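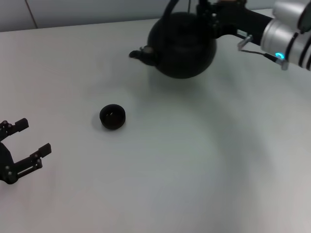 Page last changed: 06/09/2022

Hi Zawadi, you asked where we are with the equipment money, so I'll start with the arms. They're in, both of them, and we've been on drinks tasks with the black kettle and the little black cup. I can't tell you how nice it is to have the arms on the table and not on a spreadsheet!

Spending first. The second gripper came from Talpur at 1,655 pounds including delivery, which Princess has already matched to the order. We went with Talpur over Zilberg because Zilberg wanted 40 per cent up front and couldn't give us a delivery month (April was mentioned, then it wasn't). Prodromos still thinks the Zilberg fingers are better made, and he may be right, but I wasn't going to hold everything up for that.

What's left has to cover spare finger pads, cables and a service visit. I'd like to buy 3 sets of pads now – they wear, and postage is silly on single sets. Ionuț is getting a price for the service visit from Kalance and I'll send it over when I have it.

The bit I need from you is a yes or no on the better table lighting. The light falls unevenly across the white top and we get big soft shadows, so I'd put lamps ahead of the spare controller on the list. If you'd sooner keep to the original order of things, that's fine, I just need to know before Princess closes the budget sheet.

Next report will have the lamp quotes in it if you say yes.

Serpil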